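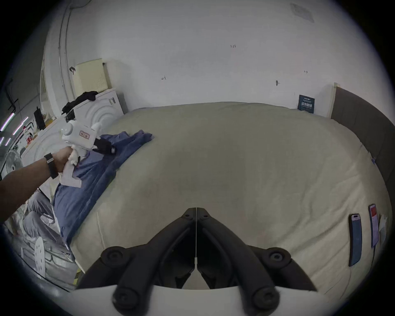 Fig. 1. Hand-held gripper and blue garment, bed station, Cisbridge open day.

Notes for week 7: What we saw at Cisbridge (4 Oct 2018)

If you skipped the trip, you missed two hours of grown adults being very serious about laundry. These notes will not make up for it, but they will get you through the homework.

The demonstration was the cloth-handling part of the Filteo project. A person holds a gripper in each hand and does the chore the way a robot with two arms would have to do it. The recordings are then used for training. Their target is 200 runs per garment. I asked if anyone got bored and was offered a turn. 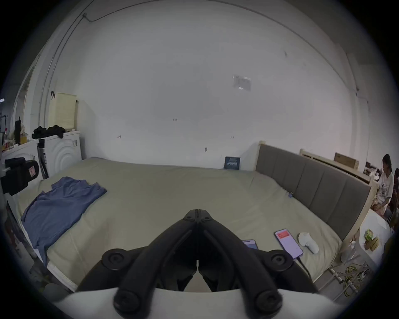 Cloth is a rotten thing to give a robot. A box has a shape and keeps it. A shirt has whatever shape it was last dropped in, and the part you need is usually underneath. Review the section on deformable objects in the Vương handout before you argue with me about this.

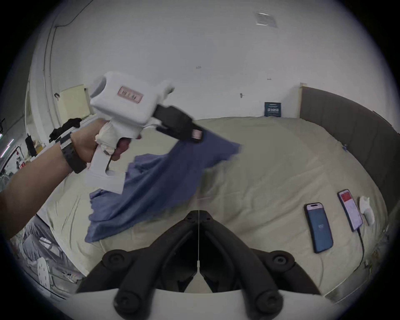

Terms to know: grasp point, regrasp, slack, occlusion. The last one means the shirt is in the way of the shirt.
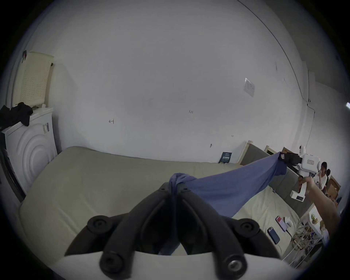
Two grippers can pull a fabric edge tight, and a tight edge is much easier to find than a loose one. One gripper mostly gets you a smaller heap.

Homework: fold a T-shirt using only thumb and forefinger of each hand. Write down every regrasp. 100 words on where it went wrong, due in the Trerer lab box.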